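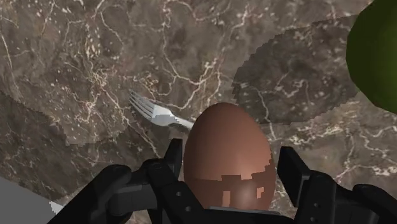
To: Members of the Plastthorpe Reading Circle list
Subject: Re: Memoir selection and copies for June

Dear members,

Thank you for the replies received so far. The question quoted below was raised by several of you, and the office would like to answer it on the list.

> The spring notice says that the June title will be the Kadrić
> memoir, but the library catalog shows two editions. One has
> 23 chapters and the other has 14. Which one are we reading?
> Also, will the discussion cover the letters at the back? My
> copy does not have them.

The circle will read the shorter edition, published by Clustar. The longer edition is the earlier text, and the author later cut most of the chapters on her years in boarding school. Members who already own the longer edition are welcome to use it, but should note that the chapter numbers will not match the discussion sheet. A table matching the two will go out with the next mailing.

The letters appear only in the Clustar edition and will be discussed in the second half of the meeting. They run to 54 pages and can be read separately. Several of them give a different account of the family's move from the one in chapter 13, and the discussion leader has asked that everyone read that chapter and the letters close together.

The library has set aside 14 copies at the front desk under the circle's name. Loans are for three weeks and may be renewed once — please renew by phone, as the online system does not recognize group holds. Large-print copies must be requested separately. Zivix Books has agreed to hold a small number for purchase at the member price until the end of the month.

The meeting will begin at 6:30 p.m. in the upstairs reading room. The elevator is in service again.

Suggestions for the fall list remain open. Please send the title, the author and two or three sentences on why the book would suit the group. Memoirs and collections of letters are preferred, and books out of print cannot be considered.

Replies to this message go to the full list. Requests concerning loans should be sent to the office address only.

Program Office
Plastthorpe Reading Circle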